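Home Topics Body and Brain Space Glossary Teachers

How a Nerve Sends a Message

A nerve cell is also called a neuron. Its job is to carry signals from one part of the body to another. Most neurons have three parts. Dendrites receive signals. The cell body keeps the cell alive. The axon is a long, thin fiber that passes the signal on.

The signal is electrical, but it does not move the way current moves in a wire. The outside of a neuron is covered by a thin skin called a membrane. Tiny gates in the membrane open and let charged particles of sodium flow in. This changes the charge at that spot, and the change makes the next gates open. The signal travels along the axon in this way, one patch after another.

Some axons are wrapped in a fatty layer called myelin. Myelin has small gaps, and the signal is renewed at each gap. A signal in a wrapped axon can travel at up to 200 miles per hour or more — much faster than in a bare one. 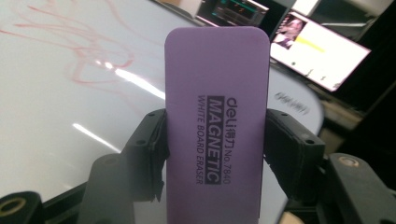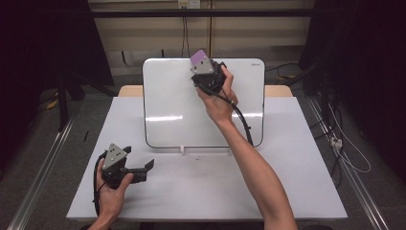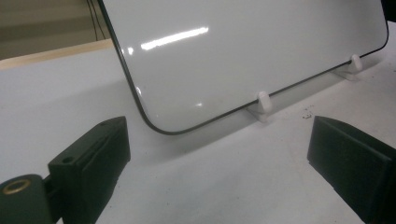

One reader, Torres, asked whether a stronger pinch sends a bigger signal. It does not. Each signal in a given axon is close to the same size. A stronger pinch makes the neuron send more signals each second, and it may also set off more neurons.

What happens at the end of the axon?

Most neurons do not touch the next cell. Between them is a very small gap called a synapse. When the signal arrives, the axon releases chemicals into the gap. These chemicals are called neurotransmitters. They cross the gap and fit into receptors on the next cell, much as a key fits into a lock.

Some neurotransmitters make the next cell more likely to fire. Others make it less likely. The cell adds up all the messages it receives. If the total is high enough, it sends a signal of its own.

Words to know

Axon — the fiber that carries a signal away from the cell body.
Myelin — the fatty layer around some axons.
Synapse — the gap between a neuron and the next cell.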